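4.2 Collecte des démonstrations : à la main ou à distance ?

Je commence par un aveu de méthode. Quand nous avons lancé le projet Jarkis, j'étais persuadé que la téléopération n'aurait qu'un rôle d'appoint. On prend le bras par le poignet, on lui fait faire le geste, on enregistre les angles articulaires et l'affaire est réglée - du moins sur le papier. Les premières séances m'ont fait changer d'avis assez vite, et cette section raconte comment nous en sommes arrivés au protocole mixte utilisé dans tout le reste de l'article.

Commençons par le guidage manuel. Le bras est mis en compensation de gravité et le démonstrateur le conduit directement jusqu'à l'objet. C'est très agréable ! On sent les butées, on sent quand le doigt touche la table, et un débutant produit une trajectoire correcte dès la deuxième ou troisième tentative. Le problème, c'est que le corps du démonstrateur se retrouve dans le champ des caméras, avec ses manches, ses épaules, parfois sa tête. Une politique visuelle entraînée là-dessus apprend volontiers à se fier à un avant-bras qui ne sera plus là au moment du test. Nous rejouons donc chaque trajectoire à vide pour réenregistrer les images, ce qui double le temps de collecte et échoue dès qu'un objet a été déplacé de quelques millimètres entre les deux passages.

La téléopération règle cette question et en pose d'autres. Nous utilisons Flastis, notre interface maison, qui envoie au contrôleur les déplacements d'une manette à six degrés de liberté tenue dans la main dominante. L'autre main ne sert qu'à ouvrir et fermer la pince. Sans retour d'effort, tout se joue à l'œil, et l'œil se trompe surtout en profondeur : on croit être au-dessus de l'objet alors qu'on est encore derrière. Les démonstrateurs compensent en ralentissant, en s'arrêtant, en corrigeant par petits à-coups. J'ai longtemps considéré ces hésitations comme du bruit et je les filtrais sans pitié. Je le regrette un peu, car les corrections contiennent justement les états dans lesquels la politique se retrouve lorsqu'elle dérive (on y revient en 5.1).

Pour comparer les deux modes sans user le matériel, nous avons reproduit le poste dans le simulateur Trernomero. Le même bras y est piloté soit par la manette, soit par une copie passive que le démonstrateur manipule physiquement et dont les angles sont recopiés à l'écran. Au total, nous avons retenu 156 démonstrations, dont 85 à la manette et le reste par la copie passive. Chaque épisode est limité à 900 pas de contrôle ; au-delà, il est écarté, même si l'objet a fini par être saisi. La règle est brutale, je le reconnais, mais elle nous évite de discuter au cas par cas de ce qu'est une démonstration « trop longue ».

La tâche retenue est la saisie d'une petite tasse sur une table encombrée. Elle a l'air facile et elle ne l'est pas du tout : les doigts doivent descendre de part et d'autre d'un objet bas, avec des voisins plus hauts que lui à contourner (figure 3). C'est dans les derniers centimètres que les deux modes se séparent le plus nettement. Avec la copie passive, la descente se fait d'un seul mouvement, un peu de biais. À la manette, presque tous nos démonstrateurs s'alignent d'abord, marquent une pause, puis descendent à la verticale.
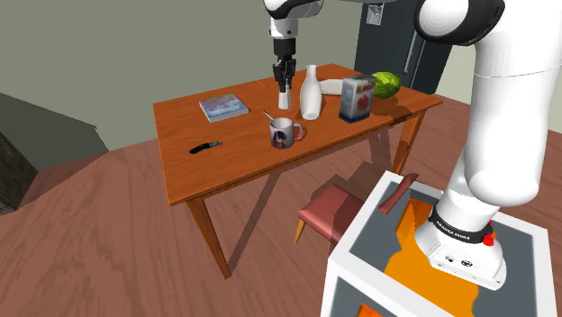 Figure 3. Saisie de la petite tasse dans Trernomero, pince orientée vers le bas, au milieu des autres objets de la table.

Gamage, à la relecture d'une première version, a objecté que cette pause tenait peut-être davantage à la manette qu'à la téléopération elle-même, et qu'un démonstrateur équipé d'un retour d'effort descendrait sans doute d'une traite. L'objection est juste et nos données ne permettent pas d'y répondre. Nous n'avions qu'un seul type de manette, et je préfère donc parler dans la suite de « mode manette » plus que de téléopération en général.

Reste la question du mélange. Nous gardons les épisodes des deux modes dans un même jeu, avec une étiquette de provenance fournie à la politique pendant l'apprentissage et fixée sur « manette » à l'exécution. Sans cette étiquette, la politique hésite entre les deux styles de descente et choisit parfois une moyenne des deux - qui passe, hélas, par le bord de la tasse. Les variantes avec et sans étiquette sont comparées en 5.2.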